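From: Oluf Overgaard
To: calari-users
Date: May 19, 2022
Subject: Re: [calari-users] Upper rack poses drifting on kitchen cell

Floreson support wrote:
> Before you redo the hand calibration, can you check whether the
> upper rack comes out to the same place each time? We had a report
> from Lins with similar symptoms and it was the rack runners.
> Which poses are affected, and by how much?

Thanks. I checked the runners first and they are fine. With the rack pulled fully out, the front rail came to within 3 mm of the taught position on every try. The sink poses are also good, so I don't think the base has moved.

What is off is the wrist on the right arm. I went back through the log and the offset starts at cycle 353, the first run after we rerouted the hand cable in November. The loop was left too short, and when the arm reaches in low by the counter the cable pulls on the wrist.
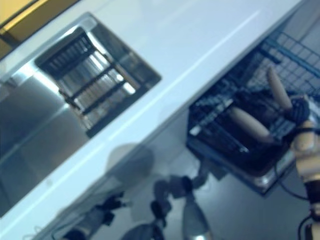

I have since let the loop out by roughly 4 cm and moved the tie further down the forearm. After that I re-zeroed the wrist and taught the rack poses again, 13 in all. The sink poses I left alone.

Two notes for anyone else with the Bisgate layout:

- Re-zero with the arm clear of the counter. If the hand is resting on anything the zero comes out wrong and you have to start again.
- Teach the plate poses with a plate in the hand. The grip closes differently when it is empty and the angle at the rack changes.
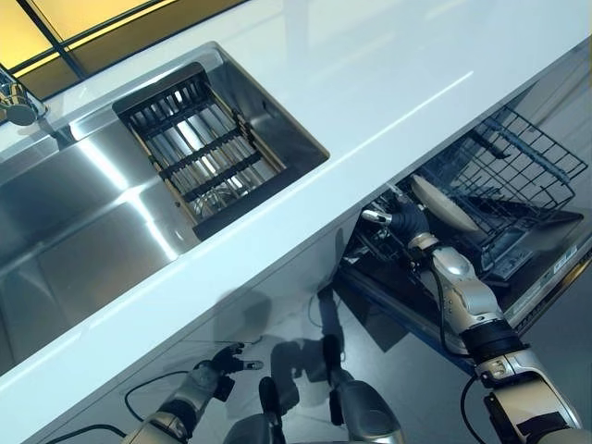 Right hand holding a plate at the upper rack, dishwasher open.

I have not touched the left arm yet. Its cable was rerouted on the same day, so I will measure the loop before the next long run and post the figure to the list. If Lins still have their log I would like to compare it with ours.

Oluf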